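302 Views

Saturday, April 24, 2021

Kitchen and Workshop Tips: Getting Your Donations Ready for the Animal Shelter

By Impi Rissanen

Every spring I go through the kitchen cupboards, then the linen closet, and then (if my knees are still speaking to me) the shelves in the garage, and every spring I end up with a pile by the front door that I mean to take to the shelter in Rerkodard. Last year the pile sat there until July! So this time I called ahead and asked Elli Hämäläinen, who answers the phone there on weekday mornings, what they could really use and how they would like it to arrive. She was very patient with me and my list of questions, and most of what follows comes from her.

Start with the towels and blankets. Wash them hot with plain detergent and leave out the fabric softener, which can bother sensitive noses and makes towels less absorbent besides. Fraying edges are a problem because puppies pull at the threads, so trim them and run a quick zigzag stitch down the side. It doesn't have to be pretty. Comforters and pillows with loose filling they would rather not have, and I had three of those, so back up the stairs they went.

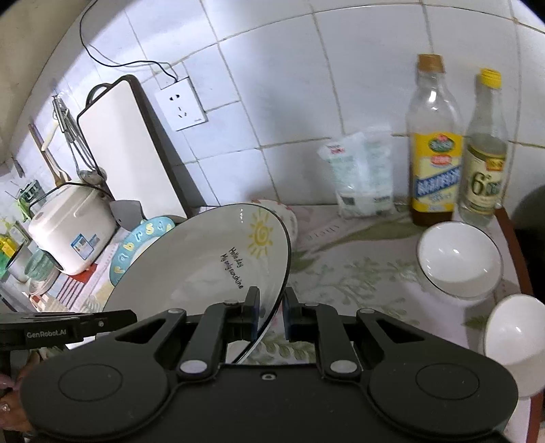

Fold everything to the same size if you can bear to. I use the lid of a storage tote as a guide and fold until the towel fits on it. A stack like that goes straight onto the shelter's shelf, and the people there can grab one with a leash in the other hand.

Leashes and collars come next. Soak nylon ones in a bucket of warm water with a squirt of dish soap, scrub along the stitching with an old toothbrush, and hang them up to dry all the way through before you bag them. Check every clip. Open it and let it snap shut a few times, and if it sticks, a drop of oil on the spring may free it up. If it still sticks, please throw that one out, even if it was your good old dog's. I kept the tag from ours and let the rest go. 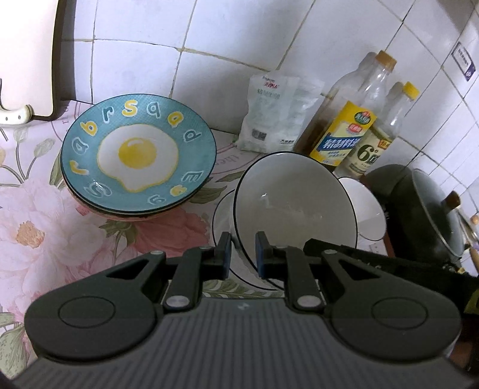

Reading time: 3 minutes

Dry food can be donated if the bag is sealed and in date. An opened bag is a different story, and Elli told me they have to turn those away, so I gave mine to my neighbor for her beagle, who was delighted. Canned food is welcome with the labels on. If a label is coming loose, put a strip of clear tape across it now, while you still know what's in there.

Newspaper they take by the armload. Pull out the glossy inserts, lay the sheets flat, and tie the bundle with cotton string. Keep each bundle small enough to lift with one hand, and you'll thank yourself at the car.

Wooden scratching posts can often be saved with an hour in the workshop. Pry off the worn rope, pull every last staple with pliers, sand the post lightly, and wind on fresh sisal, pushing each turn down tight against the one before. Use a pet-safe glue and give it a full day to set.

The donation door is on the Ekeo Street side, and it's best to call before you load the car, as their storage room fills up quickly in spring.

Filed under: Household, Pets, Spring Cleaning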